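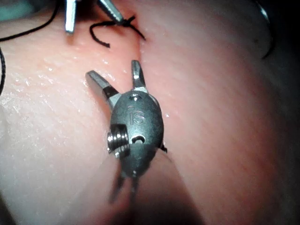
Black suture thread tied in a knot, with two sets of metal jaws close by.

Can you tie a knot? Would you like to tie a lot more of them?

Call for participants: the Carnside Knot Study
Posted 2025-11-18

Hello! I'm looking for people to come and learn surgical knots with me at the Carnside skills rooms in Ternville, and I'd love it if you read to the end of this before deciding it isn't for you. You don't need to be a medic. You don't need to be especially good with your hands either (I dropped my first needle down a sink).

What I'm studying is how people learn to tie and tighten a knot in suture thread when they can't use their fingers to do it. If you've only ever seen stitches from the patient's side, you may not have given much thought to the knot. I hadn't! But somebody has to make a loop, catch the loose end, pull it through and snug it down on something soft without tearing it, and all of that is done with little metal jaws at the end of a long handle. It's fiddly and slow to begin with, and then for most people there's an afternoon when it suddenly gets easier. I want to know what changes that afternoon. That's my whole thesis, more or less.

What you'd be doing

You'd come to the Yu Room for three sessions, spread over whatever stretch suits you. In the first one I'll show you a plain square knot with a bit of thick cord, just using your hands, and we'll go over and over it until you're bored. Then we swap the cord for black thread and the hands for instruments, and everyone goes quiet for a while.

The second session is nearly all practice. You'll work on a soft pink silicone pad with a slippery coating (it washes off, but please don't come in your best jumper). I'll be next to you for the first part and then I'll go and sit on the other side of the room, as people tell me they tie much better when I'm not breathing over them.

The third session is the one I measure. You'll tie the same knot again and again, with as many tea breaks as you like, and I'll look at how flat each one lies, how long the tails are and whether it slips when I tug it. There's no pass mark. Dreadful knots are every bit as useful to me as lovely ones, so please don't go home and practise in secret!

Sessions last some 3 hours each, including the tea.

Who I'm after

Anyone over 18 who can get to Ternville. I'd particularly like to hear from people who already do something small and careful with thread, hooks or line: lacemakers, fly tiers, beaders, people who mend nets, people who restring necklaces. Left-handers too, please. Most of the printed guides to knot tying show it right-handed and I have a strong suspicion they've been making life miserable for the rest of you.

I also need complete beginners who wouldn't sew a button on if you paid them. (I will be paying you. See below.)

You can't take part if you've had surgical training, if you've already been in one of my sessions, or if you have a wrist or hand injury that's still healing. If you wear reading glasses, bring them. If you're squeamish, there's nothing in the room to worry you. It's all silicone and cord, no needles until you say you're ready, and the needles we do use are blunt.

What you get

£7 for every half hour you're with us, paid at the end of each session, plus your bus fare. You also get to keep your practice cord and your best knot, which I'll mount on a bit of card if you want it. I thought that was a silly idea when I first tried it and now it's the thing people ask about.

Getting here

The Yu Room is room 496, up the stairs or the lift from the Carnside side entrance. The 824 bus from Tistness stops across the road, and you can leave a bike in the covered racks. Parking is grim. If stairs, lighting or seat height are likely to be a problem, let me know when you sign up and I'll sort the bench out before you arrive. The stools go up and down but they stick, so it's easier if I've wrestled with them first.

I'm running daytime and evening sessions through November and after that until I've got enough people. You can bring a friend, and the two of you can sit side by side, though I'll ask you not to compare knots until the last session is over.

How to sign up

Fill in a paper form at the Carnside front desk, or ask the desk to put you through to the Knot Study and leave me a message with your name, a number, which hand you write with and the times you can manage. Tell me about any thread-type hobbies as well. I'll ring you back, go through the information sheet and answer whatever you want to ask, and you can have a good think before you say yes. You can drop out at any point, and you'll still be paid for the time you've put in.

Your results are kept under a number and I won't use your name in anything I write. If you'd like a copy of the finished study, tick the box on the form and I'll post you one, but it'll be a good while yet.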